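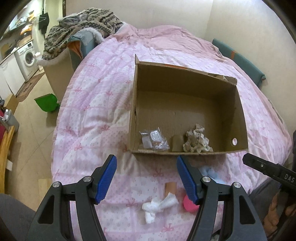
Noura Shboul wrote in to ask why a car has to have gears at all, when her electric scooter gets along fine without any. She has looked underneath, she says, and there's no gear stick and no clutch, and it goes up her hill with no trouble.

Cars > Kids' Corner > How Stuff Moves > Gears

Cars Bikes Kids' Corner Ask Me Old Pages

Well, Noura, I love this question, and I'm going to start with a bicycle, because that's where I first figured gears out myself (I was nine and very out of breath).

If you have a bike with gears, go try something for me. Put it in the easiest gear and ride along a flat bit of path. Your feet go whizzing around like crazy and you hardly get anywhere! Now stop, click it all the way over to the hardest gear, and try to start off again. Ugh. You have to stand up on the pedals and lean on them, and the bike creeps forward like it's stuck in mud. But once you're rolling, that same hard gear feels great. Your feet go slowly and the path flies by.

Your legs are the engine. They didn't get any stronger between one try and the next. What changed is how far the back wheel turned each time your feet went around once.

Two wheels with teeth

A gear is a wheel with teeth on it. Put two of them side by side so the teeth fit into each other, and when one turns, the other has to turn too. (It goes the opposite way, by the way. I still like watching that.)

Now let's make one of them small and one of them big. Say the small one has 12 teeth, and the big one has four times as many. Every time the small gear goes around once, it pushes 12 teeth of the big gear past. So the small one has to go around 4 times before the big one gets around once.

So the big gear turns slower. But it turns with more push, and the special word for turning push is torque. You say it "tork." If you've ever used a long wrench on a stubborn bolt, you've made a lot of torque. When gears slow something down, you get more torque out. When gears speed something up, you get less. You can't have a pile of both from the same legs, or the same engine. It's a trade, like swapping five small cookies for one giant one.

So what's the engine's problem?

A gasoline engine is fussy. It burns tiny squirts of fuel, and each little burn shoves a piston down, and the pistons spin a shaft. If that shaft spins too slowly, the engine coughs and quits. That's called stalling, and everybody who learns to drive a stick shift does it in front of other people at least once. I did it at a green light with a bus behind me.

Even when it's just sitting there rumbling, an engine might be turning close to 1000 times a minute. But a car that's parked has wheels that turn zero times a minute! Something has to go between the two and sort it out, and that something is the clutch and the gearbox working together.

The clutch is the part that lets go. When it's pressed in, the engine and the wheels aren't joined up, so the engine can spin all it wants. When it comes back out, it grabs, a bit at a time, and the car starts to roll.

The gearbox is the part that trades. First gear is the one with lots of push and not much speed. It's for getting a big heavy car moving from nothing, and for hills. Then as you go faster the engine starts spinning very fast and sounds angry, so you change up to second, and it calms down again. Then third, and so on. My first car had 5 gears going forward and one for backing up, and it whined in reverse like a dog that wants its dinner.

A lot of cars change gear all by themselves now. Those are automatics. The gears are still in there, you just don't get to boss them around.

What about race cars?

Race cars use gears too, and they change them super fast, with little paddles behind the steering wheel. If the driver picks a gear that's too high coming out of a corner, the engine doesn't have enough push and the car feels lazy. Too low, and the engine runs out of spin before the straight does, or the back tires break loose and slide.

My friend Arne Böttcher races go-karts, and his has only one gear. He can't change it while he's driving, so he picks a different size sprocket before the race. On a twisty track he wants more push. On a track with a long straight he wants more speed. He gets it wrong quite a lot and then he grumbles at me the whole way home.

Back to Noura's scooter

An electric motor isn't fussy like a gasoline engine. It can sit perfectly still, not spinning at all, and then push hard right from the very first bit of a turn. It can't stall the way an engine does. It's also happy to spin very fast. That means one motor can handle starting off, and going up a hill, and zipping along, all without swapping anything.

Most electric cars still have some gears inside! It's usually a single set that never changes. The motor spins faster than the wheels need to, so the gears slow it down and hand over more torque, exactly like our small gear and big gear. Some scooters have a motor built right into the wheel, and plenty of those have no gears at all. I can't tell which kind yours is from here, Noura, but if there's a fat round lump in the middle of one wheel, that's probably the motor.

Make your own

You need two circles of thick cardboard, one big and one small, some craft sticks, glue, and two thumbtacks (ask a grown-up for help with those). Glue short bits of craft stick around the edge of each circle, poking out like teeth. The gaps have to be the same on both circles or they'll jam. Mine jammed. Pin both circles to a cork board so the teeth fit together, and make a pencil mark on each one at the spot where they touch.

Turn the small one with your finger and watch the mark on the big one crawl around. Then do it the other way, and turn the big one. You'll feel it's harder to push, and the small one goes racing off.

If yours works better than mine did, write and tell me how you got the teeth to line up. Narendra Rajput says he used corrugated card with the top layer peeled off, wrapped around jar lids with the bumps facing out, and I'm trying that next.

More from Kids' Corner

Why do tires have grooves?
What does the oil do in there?
How brakes turn speed into heat
Hala Smadi asks: can a car drive upside down?
Why race cars have wings
What is horsepower, and where is the horse?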